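¿Puede ya un robot vaciar el lavavajillas? En Landevthorpe todavía no están seguros

La empresa Rarham presentó en febrero los primeros resultados de su proyecto Brudow, que estudia si una máquina con dos brazos puede ocuparse de la vajilla en una cocina normal. En total se hicieron 223 intentos, con platos, vasos y cuencos.

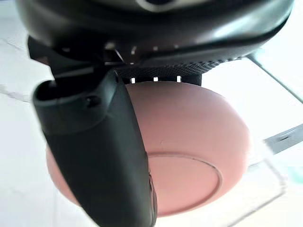 El equipo comenzó con piezas sueltas, una cada vez. Según la ingeniera Jintana Panyasiri, las formas redondas son las que más trabajo dan, porque hay pocos puntos buenos para sujetarlas. 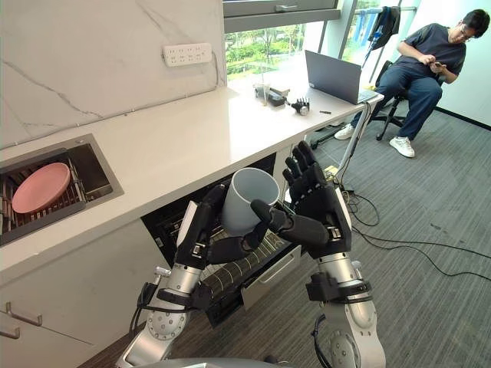

De los intentos, 19 terminaron con la pieza en el suelo – ninguna se rompió, todas eran de plástico. El tiempo medio para guardar un vaso fue de cinco minutos, y una persona lo hace en pocos segundos.
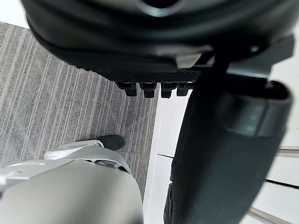 Sylvie MacPherson, que dirige el proyecto, no quiere prometer fechas. «En una fábrica cada objeto está en su sitio. En una casa cambia todos los días», explicó. También dijo que para los cubiertos no tienen una solución todavía.

Otras tareas, como doblar ropa, quedan para una segunda fase, que se hará con la cadena de tiendas Chareonsuk.

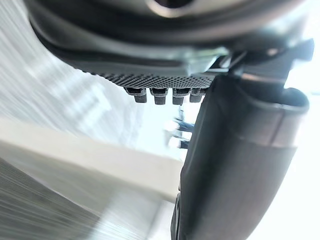
Próximos pasos

Rarham repetirá las pruebas en cinco viviendas de Landevthorpe. Las familias interesadas pueden preguntar en la oficina de la empresa, por la mañana.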